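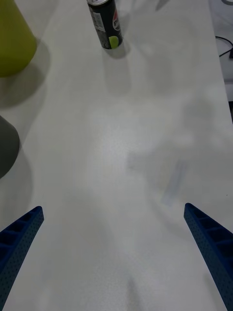
Two-armed setup on a table in the shared workshop at Saliba, printed fingers, can keeps getting away from me

I have been at this since April and I am running out of things to blame. Two arms, one table, and the whole job is to pick up a drink can and put it down again near some cups. My grandmother could do it, and she charged less per hour. The fingers are 3D-printed, blue, with the ladder pockets on the inner faces so they give a little when they close. Wrist camera looks out between them. With the fingers wide open and the can standing up at the far end of the table, past all that bare white, everything seems fine. The arm drives forward, closes, and about half the time it shuts on the side of the can and shoves it toward the edge like a cat with a water glass.

Things I have already done, so we can skip them: recalibrated the wrist camera, twice. Slowed the approach down to 20 percent. Reprinted the fingers in a softer filament. Swore.

The can is full, by the way. Someone on the Clundell board told me an empty one is a different problem and I should pick which problem I want.

Is it the fingers, the camera, or me? Budget for fixes is whatever I can find in the parts drawer.

posted 27th December by saliba_bench_2

tinplate_tom_cat
It's you, but let's be polite and start with the camera.

A wrist camera that looks straight down the fingers is great for left and right and lousy for near and far. You have a dark shiny cylinder on a pale table with soft shadows all over it. If your code finds the can by looking for the dark thing, it will happily include the shadow on one side, and then your center is off toward the shadow. Every time. Same direction. Check whether your misses all go the same way. If they do, stop reprinting fingers.

Cheap test: do 100 approaches without closing, and have the arm stop where it thinks the can is centered. Write down which side it is off to. It is boring. I did it over a long evening with a sandwich and it told me more than a month of fiddling had.

Then get a second view from the side. Mine is an old webcam on a shelf bracket. I only use it to answer one thing, is the can between the fingers yet, yes or no. 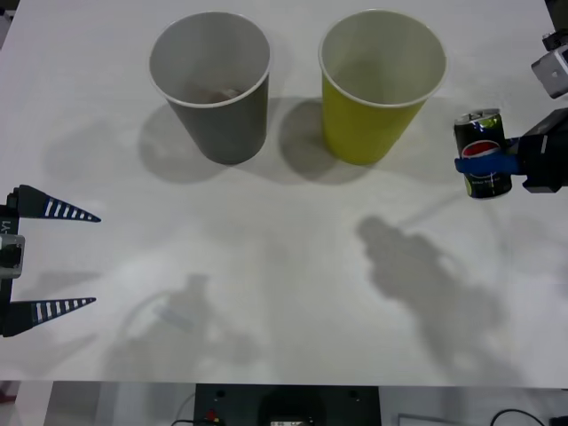 Photo: Saliba workshop bench, side camera

Edit after the original poster put up the side view: okay, that helps. In that one the right arm has the can upright with a blue finger across the middle, right over the Pepsi logo, so your fingers can plainly do the job. Leave them alone. Look at the table instead. The arm on the right is throwing a big gray shadow over the same area the can is in, and the shadow is going to move whenever the arm moves. So the thing you are trying to find changes its outline as you get closer to it. I would be confused too.

Two lamps, one each side, something over them to soften the light. Baking parchment works if the bulbs are LED and stay cool. Then try again before you touch any code.

Also, the two cups by the far edge are pretty close to where you're working. Move them while you debug. You can invite them back later.

grumble_and_shim
Buy a real gripper. I had printed fingers on my Trilon build and they were fine until they weren't. Part 677 in the Allmont catalog or whatever it is now, just bolt it on. Life is short.

nightshift_nozzle
Ignore the one above, the part number they gave is a hose clamp. I looked.

I agree about the light, but I'd check one more thing. Are you closing both fingers at the same speed? On my build one side had more slop in the linkage, so one finger always got to the can first and pushed it before the other one showed up for work. Put a strip of masking tape down the middle of the table, jog the open gripper over it, close it on nothing, and see whether the tips meet on the tape. Mine met well off to the left. Tightened one screw, embarrassing amount of improvement.

If they do meet on the tape, close slower for the last bit only. You slowed the approach, but you didn't say anything about the close. A can can forgive a slow nudge. It won't forgive a slap.

And run the second arm's cable so it can't tug. I lost 313 logged runs to a cable that snagged on the bench whenever the arm reached out far enough. The logs were very detailed. They described, in great depth, a cable.

saliba_bench_2
Did the masking tape. They do not meet on the tape. Going to find a screwdriver and have a quiet word with the left finger, then lamps tomorrow if the hardware place has any that aren't shaped like snowmen.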